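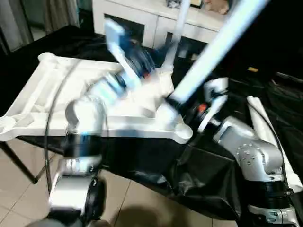 The white frame lying on the black cover, ribs showing.

I bought a plastic seat for the back porch, and this week I put it together. It's a Britby, from the hardware store in Bruvthorpe, and it came in a flat box with the legs separate. It isn't an interesting purchase. I'm writing it up mainly so I have the notes when I buy the second one, which I'm fairly sure I will.

The old porch seat was made of slats and lasted five years. One of the slats went in the spring and I kept using it by sitting a little to the left. Then the screws began to rust and leave marks on the porch boards, and Edeltraud Zürcher from next door caught her skirt on one. After that I took it to the dump and sat on the step for a few weeks.

I wanted plastic this time. It can stay out in the rain and I can lift it with one hand. I looked at a Zomus folding one first, but the hinge felt stiff in the store and I have pinched my fingers in enough hinges. The Britby has no moving parts. Four legs go into the seat part and then you turn it over and sit on it.

I covered the table before I began. The cover is black and I bought it for a painting job that I ended up doing outside on the grass, so it had been sitting folded in the hall closet. It measures 90 inches the long way and hangs over the edges. I don't like setting hard plastic straight down on that table. The finish marks easily and I've already put one long scratch in it with a picture frame. It also helps to have something dark under white parts. You can find an edge quickly, and if a bit of molding snaps off you'll see it.

The instruction sheet is one page with four drawings and almost no words. The first drawing shows the seat part upside down, which is the way to do it. All the ribs are on that side, and so are the places where the legs go in. I hadn't thought much about the underside of a plastic seat before. The top is what you see in the store, and all the work is underneath. There's a rim around the edge and diagonal ribs across the inside. My guess is that without them it would bend like a tray.

I wiped the dust out of the recesses first. There were some little curls of plastic in there too, left over from the molding, I suppose. They came off with a thumbnail.

Then the legs. The first one took me longer than the other three together. I tried to push it straight down and it stopped short. I pushed harder and the whole thing slid across the table, taking the cover with it. What worked was to hold the rim with one hand, start the leg at a slight angle, bring it upright and then give it a small turn. There's a click. It's a quiet click, and if you have the radio on you'll miss it. I turned the radio off. 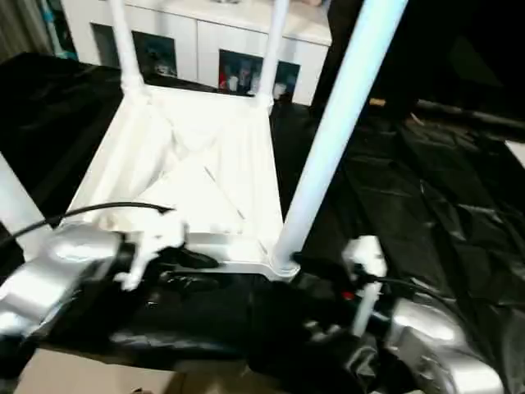 Legs in the air, and the cover all in wrinkles by this point.

The order of the legs matters a little. I went around the seat in a circle, one corner after the next, and by the last corner things had gone tight. When I phoned Kilian Wieser about something else he told me he always does opposite corners first, the way you would tighten the nuts on a car wheel. He used to put together display furniture at Grabner, so he has done more of these than I have. I'll try it his way with the next one.

The other thing I would do differently is the cover. A slippery table is no good when you're pushing sideways on something. Every time I leaned on a corner the seat moved and the folds bunched up under it. A damp towel under the cover would probably hold it - or I could just do the job on the floor, on the rug, and forget about the table. My knees would prefer the table.

I also thought about tapping the last leg in with a rubber mallet. The sheet has a drawing of a hammer with a line through it, so I left the mallet in the drawer. Leaning on the end of the leg with my palm was enough. 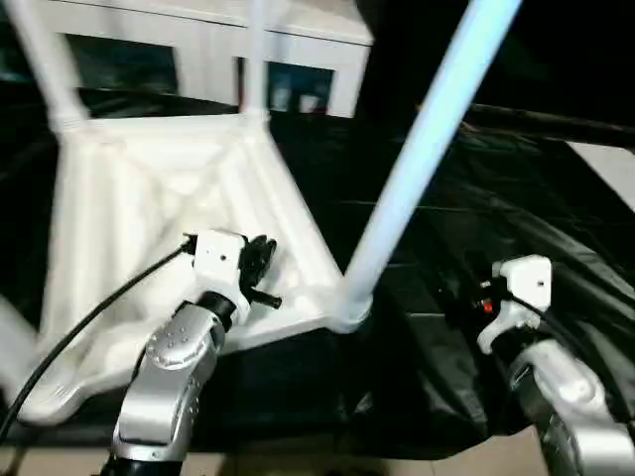
Before turning anything over I like to pull on each leg, one at a time, and fairly hard. If one is going to come out I want it to come out in my hand. On mine the third leg had not gone all the way home. It looked the same as the rest, and it stood just as straight, but it lifted out when I pulled. I put it back in, turned it, and got the click the second time.

After that I stood it on the kitchen floor. It rocked. I moved it to another spot and it didn't rock, so that was the floor, which I knew about already. On the porch it sits flat.

The box had a number on the end flap, 267, and I've written it on the back of the receipt in case the store has several kinds by the time I go back. They had two stacks of boxes that looked the same to me. I've kept the instruction sheet as well, folded in the drawer with the ones for the fan and the coffee maker.

The cover went back in the closet, not folded as small as it was before. I've never managed to fold that thing the same way twice. The box is flattened and out with the recycling.

I sat outside on the new seat last night with a sandwich. It's a bit lower than the old one, and I can see under the porch rail to the road now. It will need a cushion by October. Edeltraud came over and tried it, said it was fine, and asked what it cost. I couldn't remember, and had to go in and look at the receipt.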